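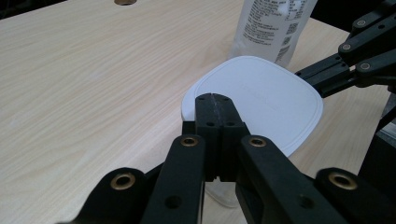 Lid task: two grippers at the white lid, fingertips closed on the near one, bottle behind.

Print this page | E-mail this page

Rana control and perception software: inspection checklist, bench 2, Nuravstead

Inspected by: Jurgita Lepik, Hundex
Date: 14th November
Release inspected: Rana build 845, with the Media perception package
Last full inspection: May

Mark each line OK, FAIL or N/A. A FAIL in section 1 or 2 stops the inspection until it is cleared. Comments go under the line they belong to. Please write what was seen and leave the diagnosis for the ticket.

1. STOPPING AND LIMITS

1.1 Stop button halts both arms in every mode (idle, jog, replay, policy).
OK
Tested twice in each mode. In replay the left arm log shows the stop one cycle later than the right. Same as in May and inside the allowance.

1.2 Releasing the stop does not resume motion without a fresh start command.
OK

1.3 Joint speed limits are read from the signed limits file and not from the task file.
OK
I put a silly value in the task file to check. Rana refused to load it and said why, with the line number.

1.4 Closing force limit is applied to each gripper separately.
OK
Was FAIL in May, when both grippers took the left-hand value. Tested with different limits on each side and the logs agree with what was set.

1.5 Loss of the control link brings the arms to a controlled stop.
OK
Pulled the cable at the switch end, then again at the controller end. Please do both. In an older build only one of them was caught.

1.6 Planner rejects any path through the keep-out zone at the operator's side of the bench.
OK
The zone file still has the old bench width in it. It errs on the large side so I have passed the line, but the file should be corrected before the bench is moved.

2. START-UP

2.1 Build number on screen matches the build number in the log header.
OK

2.2 Calibration age is shown at start-up and a warning is given when it is out of date.
FAIL, cleared on the day
The warning was given but could be dismissed with the same key that starts a run. It is easy to press twice. The start key is now ignored while a warning is open. Retested after the change.

2.3 Software will not start with a calibration file from another bench.
OK
Tried with the file from bench 1.

2.4 Gripper zero is found with the fingertips fully closed, and the reading is stored.
OK
Check the tips are clean before running this. Dirt between the pads gives a zero that is slightly open and then every width in the session is wrong by the same amount. The software has no way of telling.

2.5 Clock offset between cameras and controller is below the limit in the settings file.
OK
Worst reading was during the first minute. I would wait that minute before recording anything.

3. PERCEPTION

3.1 Lid outline is found on the light wooden table top.
OK, with comment
The outline is good along most of the rim. It is weakest on the side in shadow, where Media sometimes takes the edge of the shadow for the edge of the lid. The confidence value does drop when this happens, so the planner can see it. Threshold left as it is.

3.2 Lid and bottle are kept as separate objects when one overlaps the other in view.
FAIL
White on white. When the lid is directly in front of the base of the bottle the two are merged for a few images at a time, and the merged object has its centre somewhere in the bottle. The arm does not move on it because of the jump check (3.5), but it holds still until the objects part again, and the run then times out. Ticket raised. Media 251 did not do this on the same recording, so the fault came in after that version.

3.3 Clear plastic is reported as "unknown" where it cannot be measured.
OK
The depth values on clear parts are still poor. What matters for this line is that they are marked as poor, and they are.

3.4 Gripper parts in view are masked out before object detection.
OK, with comment
The near gripper is masked well. The other gripper, when it comes in from the side of the view, is masked from the joint positions, and the mask lags when that arm moves quickly. A thin dark strip is left uncovered along the links. It has not been reported as an object in any run I looked at. Keep an eye on it.

3.5 Object position jumping further than the set distance between two images is held back from the planner.
OK

3.6 Printed text and codes on packaging do not affect object detection.
OK
Code reading is switched off for this task. Make sure it stays off, as the default in the new settings file is on.

4. PLANNING AND CONTROL

4.1 Two-arm plans are checked for contact between the arms over the whole path, not only at the end points.
OK
Checked by giving it a pair of goals with safe ends and a crossing middle. Plan refused.

4.2 Fingertip approach height is taken from the measured table plane.
OK
The table plane was measured fresh. If the plane fit is poor the software falls back on the stored value and prints one line saying so. I would like that to be a warning on the screen. Suggestion raised, low priority.

4.3 Round hole in the table top is left out of the plane fit.
OK
New line this time. The fit used to dip near it.

4.4 Contact with a thin object is detected at slow approach speed.
OK
Tested on the lid rim with each gripper in turn.

4.5 Both grippers reach their contact points within the agreed time of each other.
FAIL
Right arm waits for left as it should. Left arm does not wait for right. Looks the same in the simulator, which at least makes it easy to repeat. Ticket raised and given to the control group.

4.6 Release command opens the gripper before the arm backs off.
OK

5. RECORDING AND TOOLING

5.1 Each run is saved with settings, calibration and build number.
OK
Opened 144 saved runs with the checking script. All complete.

5.2 Checking script reports dropped images.
OK
One run of 497 images had a gap near the end and the script found it. The run has been moved to the quarantine folder and should not be used for training.

5.3 Gripper width in the log agrees with the ruler at closed, half and fully open.
OK
Half open is the one that drifts. Fine this time.

5.4 Replay of a saved run gives the same planner decisions as the live run.
OK, with comment
Same decisions, but the replay tool rounds the time stamps when it writes its report. This makes the two logs look different if you compare them line by line. Compare with the tool's own command until it is fixed.

5.5 Disk space warning appears before recording starts.
N/A
Recording machine was being changed over. To be checked when the new one is in place.

5.6 Operator notes can be added to a run after it is closed, without altering the recorded data.
OK

RESULT

Jogging and replay: released for use on bench 2.
Lid task under policy control: not released. Lines 3.2 and 4.5 to be closed and retested first.
Line 2.2 to be repeated on bench 1, which has the older start-up screen.

OPEN POINTS CARRIED OVER

- Bench width in the keep-out zone file (1.6).
- Mask lag on the second gripper (3.4). Add a fast sweep to the test recordings.
- Default for code reading in the settings file (3.6).
- Screen warning for stored table plane (4.2).
- Disk space warning on the new recording machine (5.5).

Notes for whoever does the retest: run section 1 again in full, even if only the perception package has changed. For 3.2, place the lid in front of the bottle and touching it in the view from the near gripper, then repeat with a small gap. Save both runs and put the run names on the ticket.

J. Lepik

Filed under: Robot software > Inspections and checklists

Contact Hundex | © Hundex, all rights reserved | Back to top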